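Setting Up the Tretura Tabletop Rail

2/22/23
By Pallavi Garg

Print this page | E-mail this page

Section 3: Hanging and clipping stems

The Tretura is sold as a small garment rack. Plenty of people buy it to hang flowers instead, and the leaflet in the box claims it suits "any stem." We doubt that. Read the cautions before you trust it with anything you care about.

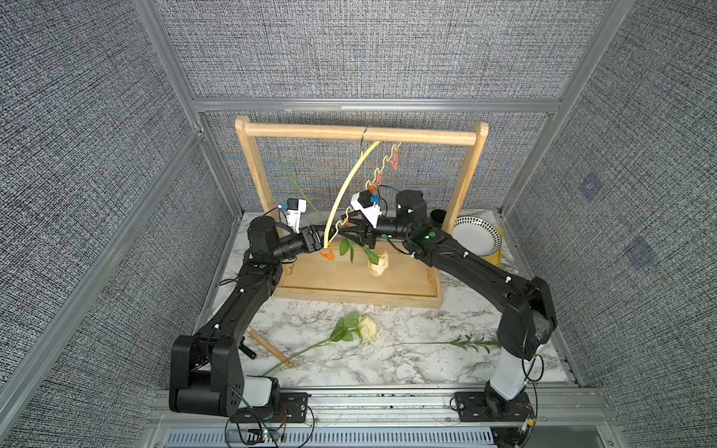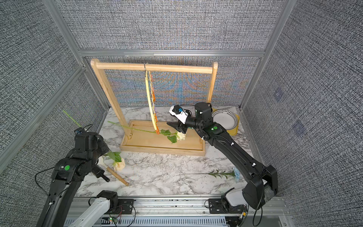
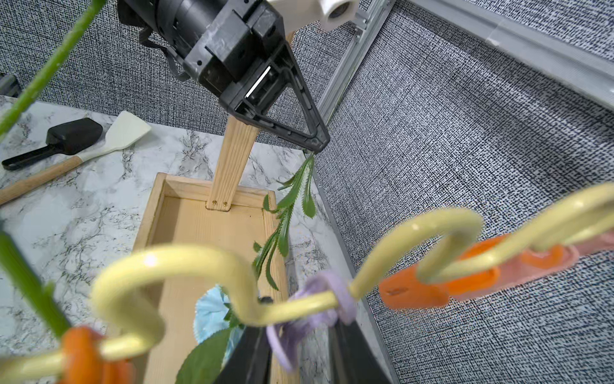

Wooden rack, clip hanger and artificial stems on a marble-patterned top.

1. Set the base tray on a flat surface and check that it doesn't rock. If it does, loosen the screws at the foot of each post, press down on the tray and tighten them again.

2. Hook the clip hanger over the middle of the crossbar. The leaflet says anywhere will do - try it at one end and judge for yourself.

3. Open one clip fully before you bring the stem to it. Forcing a stem into a half-open clip strips the leaves.

4. Clip the stem 4 inches below the bloom. Let go slowly and see which way the hanger turns.

5. Add a second stem on the other side if the hanger won't stay level. Leave 10 minutes before adding more.

Note: The maker says each hanger takes up to 17 stems. Hamisi Nyaga tried it for us in July and stopped well short of that, with the clips sliding into one another. Three is a sensible number.

Caution: Do not hang fresh stems over the tray expecting it to catch drips. It is bare wood, whatever the word "tray" suggests, and it will stain.

Caution: Don't lift the rack by the crossbar. Take hold of the base with both hands.

To take a stem down, support the bloom first, then open the clip.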